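Vorna 2 is out, and the bin-picking planner finally knows when to give up

I've been waiting to write this one up since April, when the people at Gorkow let me have an early build and made me promise to keep quiet about it. Well, it's out now, so I can stop biting my tongue. Vorna 2, the new version of their planning software for picking loose parts out of bins, went up for download this morning, and if you do any sort of picking work with an industrial arm I think you'll want to have a look.

Quick catch-up for anyone who hasn't come across it. Vorna sits between your camera and your robot controller. It takes the list of parts your vision software thinks it has found, works out which one to go for, picks a grasp, plans a path in and out of the bin and hands the whole lot over as a program the controller can run. The first version did that well enough as long as the bin was fairly full. Once you got down to the last handful of parts it had a habit of sitting there thinking, and thinking, and then throwing an error that told you very little (I have a whole folder of screenshots of that error, and most of them are from after tea time).

The big change is in how it chooses. The old planner scored every part by how sure the camera was about it, took the top one and then tried to find a path. If there wasn't a path, it went to the second one, and so on down the list, starting from scratch each time. The new one does a rough reach check on everything first, so a part lying snug against a wall or tucked in beside its neighbour gets marked down before any proper planning happens. It sounds so obvious when you write it out like that! But it does mean the check has to be very fast, and Gorkow say they rewrote the collision code twice before they were happy with it. 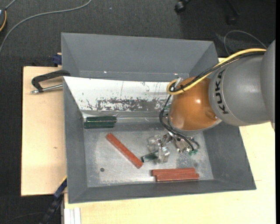
Long thin parts are where I noticed it most. A bar is a horrible thing to pick. It can roll, it can lie right along the foot of a wall, and if you take it by one end it sticks out and changes the shape of whatever you're moving for the rest of the trip. Vorna 2 keeps a model of the held part attached to the gripper for the whole path out, including the bit that pokes out of the jaws, and it plans the lift with that in mind. In the old version you could switch something like this on, but it padded the gripper with a great fat box and then complained that the box didn't fit in the bin. I used to turn it off and cross my fingers.

There's also a proper give-up rule, which made me happier than it probably should have. You set a planning budget for each pick, and if the planner can't find anything decent in that time it comes back with a short plain message saying which parts it looked at and what stopped it: wall too close, neighbour in the way, wrist out of range, that kind of thing. You can then choose what happens next. Mine is set to take a fresh camera shot and have another go, and after a second failure to park the arm and ask for help. You could have it try a nudge first, as there's a simple push move included now, though it's marked as experimental and I'd leave it alone for the time being. I had it shove a part very neatly into a corner, where it was even harder to get at.

What about speed? Gorkow's own note gives a typical planning time of 55 milliseconds for the reach check on a bin with over 70 candidate grasps. I haven't put a stopwatch on it and I'm not going to pretend I have, but the pause between the camera finishing and the arm setting off feels short enough that I've stopped looking at my phone during it.

The set-up screens are better too. You can now draw the bin with sloping walls and uneven sides, where before you had to make do with a plain box or import a full CAD model (and I've yet to meet a second-hand bin that matched its drawing). The viewer shows you the planned path and the ones it threw away, coloured by reason. I've spent far too long scrubbing back and forth through those. It's the best way I've found of seeing that your camera calibration has drifted, as all the rejected paths start bunching up on one side.

A few grumbles, to be fair to everyone. The config files have changed format and the converter dropped my custom tool offsets without a word, so do check yours before you run anything at full speed. The manual still describes the old error codes in a couple of chapters. And the link to Rajput, the vision package a lot of us use with it, needs the newest release of that as well, so you may end up upgrading both on the same afternoon. Leave yourself more time than you think.

Existing licence holders get the update at no charge, and there's a trial version which does everything except send programs to a real controller, so you can at least load your own scans and see what it makes of them. Gorkow will be showing it at the Wustport automation open day, and they've said people can bring along a saved scan of their most awkward bin and have it run on the stand. I'm taking mine. If you're going as well, come and say hello, I'll be the one by the coffee with a laptop and a very long list of questions about that push move.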